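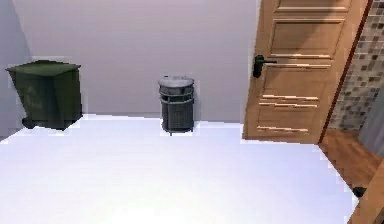 Lista de verificação: abertura de porta em simulação, depois da falha de março

Projeto Cù, célula virtual Gravlow
Preenchida por: Zübeyde Uçar
Situação: reprovada, com pendências

A falha, para quem chegou agora: o braço móvel segurou a maçaneta, girou, puxou e continuou puxando. O limite de força era 90 N. O registro mostra 200 N durante 13 segundos, e nesse tempo a parada automática não deu sinal de vida. Se a porta fosse de verdade, eu estaria preenchendo outro formulário, mais comprido.

1. Cenário

1.1 Porta carregada na posição parcialmente aberta. OK.

1.2 Maçaneta de alavanca preta, à meia altura. OK.
Comentário: o modelo de colisão da maçaneta era mais grosso que o modelo visual. Corrigido na revisão Esden. Favor não "descorrigir".

1.3 Lixeira verde junto à parede esquerda, cesto escuro de tampa cinza-prateada junto à parede do fundo. OK.
Comentário: os dois ficam. Já me pediram duas vezes para tirar o cesto "porque atrapalha". Obstáculo costuma atrapalhar.

1.4 Bordas limpas entre objetos e fundo. NÃO CONFORME.
Comentário: halo claro em volta das lixeiras e contorno serrilhado no chão. O detector de bordas adora. Abri chamado com a Gemberg, que respondeu que é uma questão estética. Reabri o chamado.

1.5 Iluminação do piso. COM RESSALVA.
Comentário: o branco está quase estourado e as sombras das lixeiras mal aparecem. Repetir com a luz reduzida.

2. Limites e paradas

2.1 Limite de força lido do arquivo correto. NÃO CONFORME na primeira execução, OK na segunda.
Comentário: havia dois arquivos com o mesmo nome em pastas diferentes. O supervisor lia o antigo, com limite de 800 N. Com esse valor o braço abre a porta e leva o batente de lembrança.

2.2 Parada automática acima do limite. OK depois da correção.

2.3 Parada manual pelo painel do operador. OK.
Comentário: funciona, desde que o operador esteja olhando para o painel. Na falha, o operador era eu, e eu estava olhando para o gráfico de temperatura.

2.4 Religamento só com confirmação humana. PENDENTE.
Comentário: hoje ele religa sozinho depois da parada. Muito prestativo.

3. Percepção

3.1 Distingue a porta da parede de pastilhas ao lado. OK.

3.2 Reconhece que a porta já está entreaberta antes de girar a maçaneta. NÃO CONFORME.
Comentário: foi a origem de tudo. O planejador supôs a porta fechada, girou a maçaneta sem necessidade e puxou na direção errada – com convicção.

3.3 Trata a passagem do piso branco para o piso de madeira como mudança de superfície. PENDENTE.

4. Antes de passar para o robô físico

Apagar o arquivo de limites antigo. Apagar mesmo; renomear para "antigo_2" não conta.
Rodar a sequência completa com a porta fechada, entreaberta e toda aberta.
Anexar o gráfico de força de cada execução, com a escala legível.
Pedir a segunda assinatura a alguém que tenha lido a lista.

Parecer: não liberar para o hardware enquanto 2.4 e 3.2 estiverem abertos. O item 1.4 pode seguir em paralelo, no ritmo da Gemberg.

Z. Uçar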